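Week 5 handout: small things on a table
Home Staging and Prop Styling, evening group

Okay, so last week we got through sofas and rugs, and I promised we'd move on to the stuff people forget about, the tabletop! I love this part. A bare wooden table looks like a store floor, and a crowded one looks like moving day, so we're hunting for the middle.

Start with one thing that has color. A Rubik's cube is great for this (cheap, everybody knows it, and it holds its own against a brown tabletop). Put it a little off center. Then add something small and plain on the other side — a white roll of tape will do for practice, you don't need a vase.

Next, look behind the table. If you're working with a printed living room backdrop, remember the gray sofa on it is going to read as part of your setup, so the cube can be as loud as it likes. Zubaida tried hers with an all-gray tray in July and the whole thing went to mush.

Cords and power strips: decide early. Under the table counts too.

For Friday, bring 2 objects from home and be ready to move them. Daniyal has the Tanoli catalog if you want to borrow it. 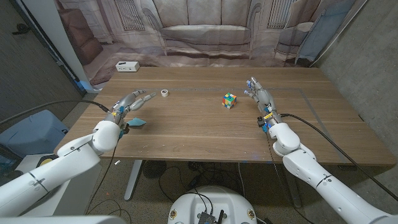

Does the colorful object always have to be the biggest one?
It can be the smallest thing on the table, as long as it has some clear space next to it.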